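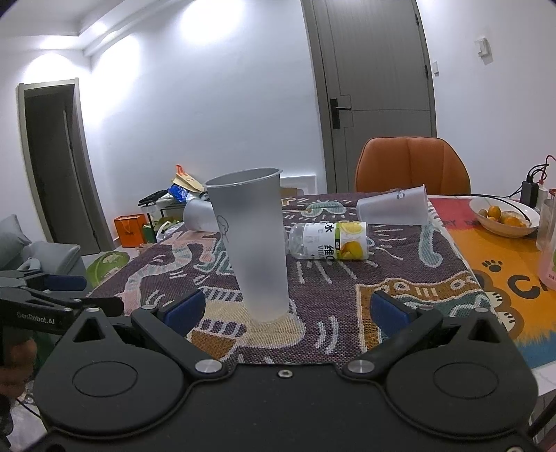

Zimville, February

Progress report: table-clearing automation, staff lounge and guest rooms

Work in this period covered the handling of drinkware and bottles on cluttered tables. Staff record each task with hand-held grippers, and the recordings are used to train the Trunurus clearing unit. The current task set includes frosted plastic cups, standing or on their sides, and clear bottles lying down on patterned cloth. Translucent items on busy backgrounds remain the hardest group for the unit to locate.

The Zimville site submitted 166 usable recordings. A further 31 were rejected at review, mostly for grasps that began outside the camera's view. Wununham started later and has delivered 10.

Effect on staff

Recording is scheduled in blocks of 30 minutes, during paid hours, between the lunch and evening rounds. Two housekeepers reported wrist fatigue when working with a gripper in each hand. Blocks are now split by a seated break, and single-hand tasks are placed last.

Under the plan agreed at the start of the grant, cup and bottle collection moves to the unit first. Wiping, changing table cloths and sorting guests' belongings stay with staff. No positions have been removed. The evening round has been rewritten so that one person supervises the unit and handles whatever it leaves behind. Staff asked for this role to carry its own pay grade, and the request is with management.

Open items

The Lü software release is needed before trials with filled bottles can start. Wununham requires a second pair of grippers. Training notes for supervisors are in draft and will be sent with the next report.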